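How to Clean and Care for a Marble Floor

Marble is softer than most people expect. It scratches easily, and anything acidic will eat into the polish and leave a dull mark. The daily routine is simple once you know what to keep away from it.

What you need

A dust mop with a soft, clean head
A microfiber flat mop
Two buckets
A pH-neutral stone cleaner
Soft, dry towels

Step 1. Dust first

Grit does more harm than spills do. Run the dust mop over the whole floor before any water touches it, working from the far wall toward the door. Skip the vacuum unless the beater bar can be turned off. In a hallway that gets shoes, dust every day. In a bedroom, every 3 or 4 days is plenty.

Step 2. Mix the cleaner

Fill one bucket with warm water and add the cleaner in the amount printed on the bottle. More cleaner does not mean a cleaner floor - it leaves a film that shows up as streaks. Fill the second bucket with plain water for rinsing the mop.

Do not use vinegar, lemon, bathroom descaler or general-purpose scouring cream. Hazel Bellamy, who taught me most of this, once had to have 58 tiles repolished after a tenant mopped with vinegar for one winter.

Step 3. Mop in small sections

Wring the mop until it is just damp. Clean an area you can reach without stepping, rinse the mop, and move on. Change the rinse water when it turns cloudy.

Step 4. Dry the floor

Go over each section with a towel. Air drying leaves water spots, and they are worse where the tap water is hard.
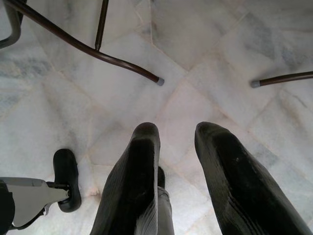
Dull spots and stains

A dull spot that stays after cleaning is usually an etch mark, meaning the surface itself has been damaged. A light one can be worked out with marble polishing powder, a little water and a felt pad. Try it in a corner first. For deeper marks, call a stone refinisher. They will often start with a coarser pad and finish at 800 grit or higher before polishing.

Oil stains are darker than the stone around them. Mix baking soda and water to a thick paste, spread it over the stain, cover it with plastic wrap and tape the edges. Leave it overnight, then let it dry uncovered before you wipe it off. You may need to do this more than once.

Put felt pads under chair legs and check them every January. Worn pads pick up grit and scratch as badly as bare wood.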